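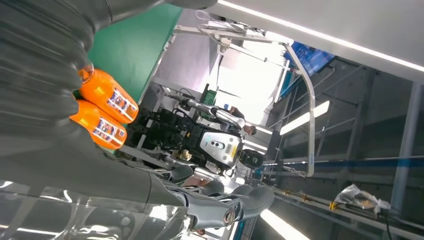 Prornel household recycling pilot, second report to the Mundeo fund

9 January 2018

The pilot has now run in Cliltwood for two collection rounds, and I would be careful about calling either of them a success. We mailed the new sorting leaflet to 3095 homes in November. Of those, 1104 sent back the reply card saying they had read it and would follow it. A reply card is a promise, and I don't put much weight on it. The leaflet tells people to leave labels on, yet the question we hear most is still whether a plastic bottle like the two orange ones, with their printed labels, has to be stripped first. If the leaflet were doing its job, that question would have dried up by now.

The hauler, Marchetti, reports cleaner loads on 5 routes. I have asked how "cleaner" was judged and have not had a full answer. The drivers look into the truck and write down what they think. They may well be right, but the holidays fell in the same stretch, and holiday trash is odd trash. I would not want the fund to quote this result yet.

Spending is almost on plan. Printing went over because the first leaflet gave the wrong pickup hours and had to be redone. Postage came in under, which covers most of it.

For the next round we want to weigh the loads at the yard and drop the reply card. We also want to leave the streets north of the canal without a leaflet, so there is something to compare against. Marchetti has agreed to the weighing - in principle - but wants the extra yard time paid for. We ask that the unspent postage be moved to that line.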